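Who gets the credit when the camera moves itself?
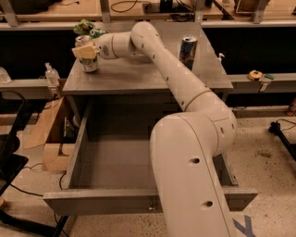
A robotic arm closes on an aluminium can on the left of a grey tabletop.

Tormod Eide's new feature, Hultau, has been sold all summer on a single fact: it contains a shot of 166 seconds in which, according to the press notes, no human hand touched the camera. The move was planned in a piece of software called Trundix, which read the script pages, proposed a path through the farmhouse set and then drove the rig along it. We are invited to be amazed. I have now sat through it twice and I would like to put in a word for being less amazed.

The shot is fine. It drifts past the stove, finds the daughter at the window and settles on her for a bit too long. Anyone who has watched a decent crane operator on a television drama has seen the same thing done with more feeling for when the actor is going to breathe. What bothers me is the language around it. The notes say the camera "chose" the window. Did it? Rainer Steinbach, who lit the film, told the audience at Wasstead in August that the first version of the path went straight into a curtain, and that his crew spent most of two weeks changing the set, the lamps and the blocking until the software's choice looked like a good one. That is a lot of choosing, and all of it was done by people in work boots.

Steinbach was polite about this. He has to be, he wants to work again. But look at the end credits. Trundix has a card to itself, before the camera department. The focus puller, the grips and the gaffer share a crawl that went by so fast I couldn't read half the names, and the operator who shot the other hundred-odd minutes of the picture is in there with them.

I don't mind motion control. It has been around for decades and it is very good at repeating a move exactly, which effects people need. I do mind a sales pitch that treats one repeatable move as authorship, mainly for what happens to the next budget meeting. A producer who has been told that the camera can plan its own shots will ask why there are 17 people on the camera and lighting sheet, and will not stay to hear the part about the curtain.

Eide says his next film, Rai, will use the system for "most of the coverage". I'll go and see it. I would be happier if somebody published the call sheets alongside the press notes, so we could see how many hands it took to keep everybody's hands off the camera.

Letters on this to the usual address, please, and keep them short.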